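Block Area Walk-Through, Plemimgate Building
Naltville, April round, with my comments

I do this one with a coffee in hand before anybody needs the space, usually takes me 20 minutes if I don't get chatting at the door. Marks are OK, FIX or WATCH.

1. Way in and out
OK. Door opens all the way and the mat is flat again (yay!). The exit light still has that buzz but it's lit.

2. Outlets and cords
WATCH. The cord by the window is taped down, but one corner of the tape is lifting. I pressed it back with my shoe and it'll be up again by lunch, so I'd like the proper cord cover from the Ditico order.

3. Lighting
OK. New tube over the sink, so much better!

4. First aid kit
FIX. We're out of the small bandages again. I asked for a box of 300 this time because I'm tired of writing this line.

5. Bricks
OK. I went through 70 of the big ones by hand, looking for cracks and chewed studs, and pulled one with a split corner. Scuffs don't bother me. Anything sticky goes in the sink, whatever the color.

6. Work surfaces, walls and hanging baskets
WATCH. The dark gray top has its scratches and pale streaks, so run a palm over it and look for anything that catches. The mushroom walls are lovely - I still smile at the picket fence - but check the round screws on the white basket, there are aluminum profiles in it and those ends need to stay inside the mesh. Gloves belong in the black basket on the back wall.

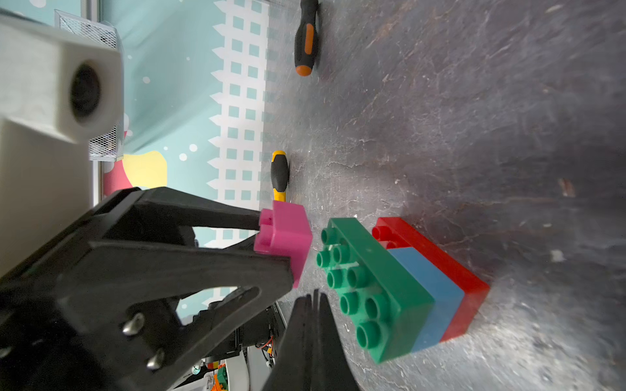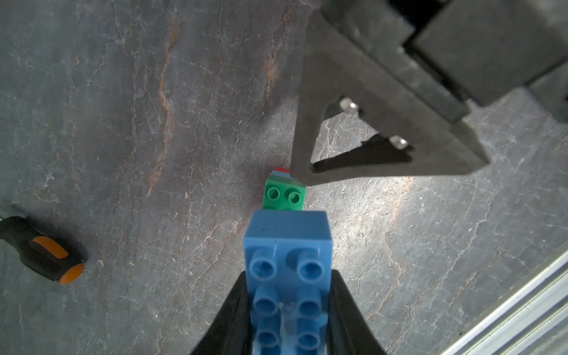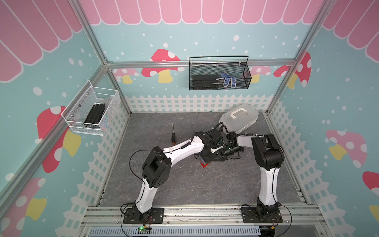 7. Storage closet
FIX. Top shelf is too full and I had to duck. Heavy boxes on the bottom please, and the step stool goes back on its hook.

8. Sign-off
Sheet 34 in the binder. Copy left in the Adams tray.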